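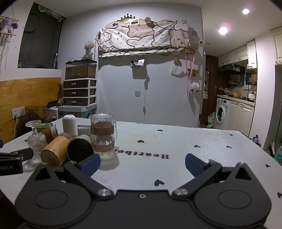
Episode 2546 was rejected at the upload stage for a gap in the wrist trajectory. Solange Guerra opened the log and found 23 missing poses, all in the approach to the mug. She marked the file and reset the table.

The protocol from Sornix ran to 30 pages. Section four covered mugs: grasp by the body or by the handle, lift, transfer, release, withdraw. Speed was to be constant. The operator was not to hesitate, and hesitation was defined as any pause longer than the threshold in Table 6.

Adelino Aguiar called at four to review the week.

"Your mug episodes are slow," he said. "Montoya averages half your time."

"Montoya drops them."

"The drops get filtered."

She put him on speaker and went through her rejected files. In most of them the fingers came within a few centimeters of the mug and stopped. She had not been aware of stopping. Her mother had reached for things that way in the last years, the hand halting in the air while she decided whether it could be trusted with the weight.

"The policy is picking it up," Adelino said. "We trained on your February batch. The arm at Linari waits before it grasps – every time, same distance."

"Does it drop anything?"

He was typing. "Zero in 123 trials."

"And with Montoya's data?"

"I'd have to look."

He said he would raise the threshold in Table 6, pending approval, and asked her to change nothing until then. She agreed, ended the call, and squeezed the trigger twice to check the fingers. Then she started episode 2547, and for the first time noticed her hand stop.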